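Jiderley road: wall side or shade side?
Roads and Walks board

hirkitz_291
Posted 25 February 2019

Has anyone walked the Jiderley road lately, the part with the long stone wall on the right as you go up? I'm taking 2 people up in March and want to know if there's room to walk beside the wall. The pavement looks smooth enough to me.

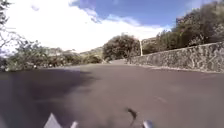 Reply 1
mullenroad

There's a pale strip at the foot of the wall and then you're on the asphalt. I stay on the wall side as far as the bend and have never had trouble.

Reply 2
tarandstone

I wouldn't. Going up on the right you have your back to the cars. Walk on the left and face them. You also get the shade from the trees. There are no lane lines on that stretch, so people drive where they like.
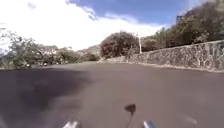
Jiderley road, uphill toward the bend

Reply 3
mullenroad

Shade is the problem. A driver coming out of the sun won't see you in it. I'd take the bright side and wear something orange.

Reply 4
hirkitz_291

Both fair points. How far is it from the start of the wall to the El-Sayed turnoff? My old map says 130 yards and I don't believe it.

Reply 5
tarandstone

I paced it once and got 291. The map is wrong. Stop before the road curves right and look at the stonework, because the stones are all different shapes and somebody took care fitting them.

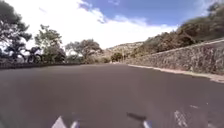
Past the turnoff it gets steeper. Allow 90 minutes from there to Mullen if your group is slow, and carry water. I still say keep left.

Reply 6
mullenroad

And I still say right. It's an hour to Mullen at most.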